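Ullham keeps its landline club going for another winter

October 2022

The Ullham Telephone Circle, which has been ringing round older residents of the village since May, is to carry on through the winter after a run of donations brought in enough to pay for another season of calls.

The idea is a simple one. Anybody in Ullham or over the hill in Plivville who would like a bit of company can put their name down, and on the mornings they choose somebody will ring them up for a natter. There is no script and no form to fill in, and the talk can be of grandchildren, runner beans, the state of the bus shelter or whatever else happens to be on a person's mind that day. The Circle began with 3 callers and now has 40 people on its list, a good many of whom have taken to ringing each other as well -- just as the organisers had hoped they might.
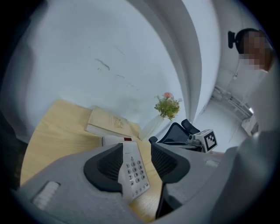
Yakubu Omoregie, who started the scheme from his front room in Strobel Lane, is a great believer in the ordinary household telephone, and he will talk about it very happily for as long as you let him. Plenty of his regulars own a mobile, he says, and keep it switched off in a drawer for emergencies. What they like is something with a bit of length to it that sits properly between ear and chin, and a plain white handset like the one shown here is just the sort of thing he means. "You settle down with it," he told us over a very welcome pot of tea. "My mother used to pull up a chair and take her shoes off first, and you knew then that supper would be late."

Friederike Mühlbauer joined the list in the summer after moving to Plivville to be nearer her daughter, and by her own account she knew no one else in the place. She now speaks to five people a week, one of whom has talked her into joining the choir. "I only put my name down to be polite," she said, "and now I am cross if it doesn't ring!"

The autumn plant sale and supper raised £229 towards the cost of the calls, and the Circle sends its warm thanks to everyone who baked, bought or washed up. New callers and new names for the list are both very welcome, and a note through Mr Omoregie's door will reach him.

Recent items
Plivville choir looks for tenors
Bus shelter roof: work to begin shortly
Grumavix bakery changes its opening hours
Ullham footpath closed after high winds
Letters: the church clock, again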